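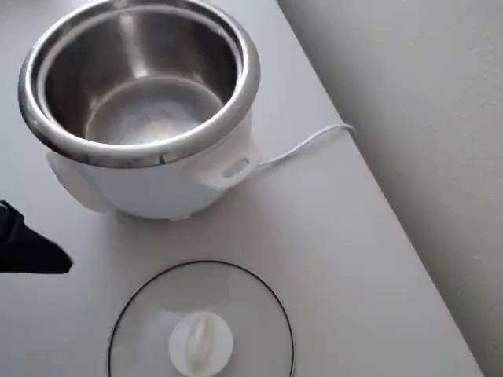
Gripper tips for kitchen counters

Quick page, mostly for myself and Isla, who keeps asking which fingers to use. Notes from swapping grippers on the counter arm. Will tidy up later. Maybe.

Lids first

Glass lid flat on a counter = the worst pick there is. Rim is thin, nothing to get under. Don't go for the rim. Go for the knob.

Ridge type knobs: line the fingers up so they close across the ridge, flat sides to flat pads. If the wrist is a quarter turn off you pinch the two ends and the lid swings. Round knobs don't care.

Come straight down over the knob. Slow for the last 30 mm. Coming in from the side is how I chipped the first lid.

Depth cameras hate clear glass. Mine sees the counter right through it and puts the lid at counter height. Bit of matte tape on top of the knob gives it something to lock on to. Take it off before cooking, obviously.

Inner pots

Steel pots: one finger in, one out, on the rim. Practise empty. Pads with some give, hard plastic just skates on polished steel.

Pot has to come up level or it jams in the body. Lift a little, stop, check tilt, then the rest. Two arms would be nicer. I have one arm.

Shiny steel also fools the camera, it picks up whatever is reflected in the wall of the pot. Turn off the light right overhead and use the window.

Which gripper

Tried two so far. Same cooker, same counter, same controller settings as far as I could manage.

Verko, narrow fingers. Good on knobs, good in tight spots next to a wall. Opens to 205 mm on paper, never needed near that. Slips on the pot rim once it's wet. Pads are glued on, so a pain to change.

Piltgate, wider pads. Better on the pot, clumsy on small knobs, bumps the glass before it gets a hold. Pads snap off though, and you can wash them at the sink. Big plus.

Lid picks out of 30 each: Verko missed 2, Piltgate missed 11. Didn't keep count for the pot, just went by feel. If I had to keep one for kitchen stuff it'd be the Verko with softer pads stuck on. Omar Bitar says the opposite but he mostly does pans.

Force

Start low. Turn it up one step at a time untill the lid stops sliding, then one more and leave it. Don't copy your pan setting over to glass.

Cords

Unplug the cooker. Push the cord to the back, by the wall, away from the arm's path. Caught one on a finger once and the whole cooker came along for the ride. If the cord is white on a pale counter the camera will miss it half the time, so don't count on it to steer round.

Counter bits

Mark where the cooker goes with a bit of tape at each side. Saves redoing the positions every time you wipe down.
Damp cloth under the body if it walks when you lift the pot.
Wipe pads with dish soap and water. Not the oily spray cleaner, took me about an hour to get the grip back.
Check the finger screws every so often, mine worked loose.
Keep the stop button on your side of teh counter.

Still to do: the Ginting controller, once I find the right cable. And the rice paddle, which neither one can pick up flat.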